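Let the Kids Pack the Bags
By Leonora Macapagal

I had my first job at 15, bagging groceries at Haddad on Bremgate Road, and I still think it was the best schooling I ever got!

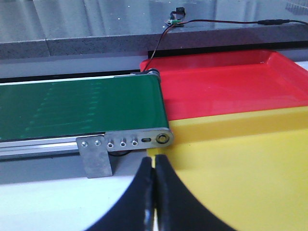 Eggs on top, cold things together, bread never under anything. Walid Saab taught me that in my first hour, and then he left me alone with the Saturday crowd. I learned to talk to people who were tired, people who were lonely, and one man who wanted every can facing the same way (I did it, and he tipped me 3 dollars).

So I was sad to read that our town may drop its teen work permits next year. The worry is that jobs eat into homework, and sure, for some kids they do. But cap the hours! Let them work one weekend shift and have the rest of the week for school. My friend Afaf Srour teaches math here, and she tells me the kids with a small job are often the ones who ask for help first. I love that.

There is such joy in a first paycheck, too. Mine came to 80 dollars and I carried it around all day before I could stand to cash it. I bought my mother a scarf and myself a truly awful pair of boots.

The council takes comments through the end of January. Please write in, and if you bagged, mopped or scooped your way through high school, tell them about it.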